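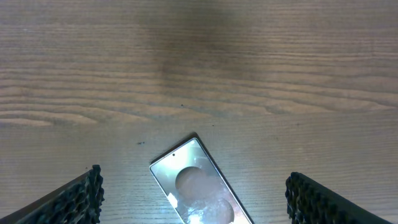 Figure 2. Wooden tabletop with a phone lying face up on it.

4.2 Where the phone goes during a meal

Most of our households claimed to have a rule about phones at the table. Fewer could say what it was. When we asked members of the same family to write the rule down separately, we got versions that shared a noun and little else. In one Munasinghe Street flat the parents wrote "no phones at dinner" and the teenager wrote "no phones at dinner unless it is Mum's work", a clause the parents had left out and did not dispute when it was read back to them.

The diaries kept during November show three broad arrangements. In the first, the phone leaves the room. In the second, it stays in a pocket, where it is officially absent and buzzes anyway. The third, which we call parking, puts it on the table itself, as in Figure 2. Parking was by far the most common arrangement in our Urnent sample and was rarely described to us as using a phone. Participants said it was "just there", in the tone people use of a cat.

Which way up the phone is parked turned out to matter a good deal. Face down was widely taken as a courtesy, though two participants read it as a sign of something to hide, and one couple had stopped doing it for that reason. Face up was defended on practical grounds: waiting for a lift, a delivery, a babysitter. The defence was usually offered before we had asked for one. We did not find that the expected call had to be likely. One diarist was waiting to hear about a boiler part for most of the month, and continued to park face up for 6 days after it had been fitted.

Guests complicate matters. In Zistik, where evening meals with neighbours are more common, hosts told us they would never correct a visitor's phone, but they had other methods. Serving dishes were moved into the space it occupied. One host described passing the bread "through" a phone until its owner took the hint. Visitors, for their part, reported no hint at all and thought the table rather small.

Earlier work on mealtime manners tends to treat the device as an interruption, measured by how often somebody picks it up. Our diaries suggest this misses a fair part of the business. Over 20 entries deal at length with a phone that did not ring and was not touched, and several of the longest arguments recorded took place on such evenings. A parked phone can be resented for what it might do, much like a relative who has been asked not to sing.

We should add that the diaries were kept on the Mavik diary app, and so required each participant to have a phone to hand at or shortly after the meal. Two households pointed this out to us. One of them did so, with some force, in the diary. We return to the problem in Section 6.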